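HOS214 Hotel Operations
Handout 6: Do guests notice what we think they notice?
Tutor: Yaneth Sánchez

The trade is fond of the idea that a well-dressed room earns better reviews. It may do. The evidence we are usually shown is thin, and I'd like you to read it with one eyebrow up.

Take the Westurix guest survey, which you have in your reading pack. It went to 1305 guests and 735 replied. Fine so far. But the question on comfort came straight after one asking if they had "enjoyed the styling of the bed". Ask people about cushions and they will have views on cushions.

Typical dressing: headboard, pillows, cushion, runner. 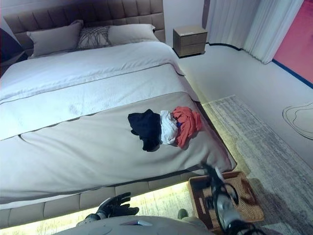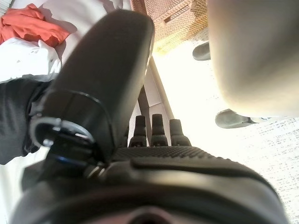

Gladys Cabrera's study at the Gomorby is smaller — 31 rooms, one season — but she left the question open and let guests write what they liked. Noise came first, then the shower. Styling hardly came up. Before you cheer, note that she had no comparison rooms either, and that silence on a form doesn't prove a guest didn't care.

Costs are just as foggy. Suppliers quote savings of up to 500 a year per floor and seldom say what laundry they have counted.

For next week: read Purves, chapter 4, and bring one claim from a supplier's brochure. Write down what you would need to see before you believed it.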